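Carnano Two-Arm Tabletop Station — Demonstration Unit
Lekari Training Equipment / Bench Systems / Demonstrations and Visits

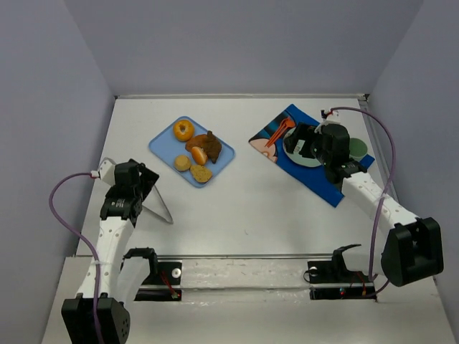
The Carnano station is a two-arm bench system for teaching, practice and small-scale handling studies. It is supplied by Lekari to colleges, training centers and company laboratories, and it may be seen at work in the Wernham showroom before any order is placed. Visits are open to existing customers and to institutions preparing a first purchase.

Product number: 419
Configuration: two arms, walled tabletop, controller, operator software
Availability: to order; demonstration unit on permanent display at Wernham

What the demonstration covers

Each session is led by a member of the Lekari applications staff and follows a meal-setting task. The arms work with a plate, a cup, plastic utensils and a tray of toy food, including a donut and a bread roll, with a blue placemat as the target area. Household items of this kind were chosen for the standard program because they vary in height, outline and grip. A flat biscuit and a ring-shaped donut call for different approaches, and visitors are able to compare the two within a few minutes.

The program has two parts. In the first, the operator runs a prepared sequence and explains how positions are taught and stored. In the second, visitors change the starting arrangement themselves and run the sequence again. Attempts that fail are left to finish — the applications staff consider them a useful part of the visit — and the cause is reviewed on the operator screen afterward.

Groups may bring their own objects. Items should fit comfortably in one hand and should have no sharp edges. Liquids, powders and real food are not accepted at the bench.

Construction

The arms are built from white links joined by black servo motors and are mounted at opposite sides of the table. Pale walls enclose the work area on three sides and give a plain background for the work. The near side remains accessible to the operator, with a long rail running between the two arm stations. Cables are carried on the outside of the arms, where they can be inspected and replaced without taking the links apart.

Customers who already own a single-arm Buzatu bench may keep their controller. An adapter set is available under product number 111 and is quoted separately.

Visiting arrangements

Demonstrations are held every Wednesday at the Wernham showroom. A session lasts up to 400 minutes including breaks, and shorter visits can be arranged for groups interested in the first part only. Group size is limited to 5 persons per bench. Larger parties are divided and shown the remainder of the Lekari range in turn.

Requests should be submitted through the contact form and should state the name of the institution, the intended use of the equipment and any objects the group wishes to bring. Confirmation is sent in writing together with directions and the site rules. Long hair must be tied back, and lanyards and loose jewelry must be removed before anyone works at the table. Visitors may take photographs of the bench on request.

The next open day takes place in February. No appointment is needed for the open day, although places at the bench are given in order of arrival.

Ordering and delivery

Quotations are prepared after the visit and include installation, a half day of operator instruction and the standard object set. The contents of the object set may differ slightly in color and shape from those used at Wernham. Replacement wrist cables and gripper fingers are kept in stock.

Related pages: Buzatu Single-Arm Bench; Adapter Set 111; Operator Instruction; Showroom Contact Form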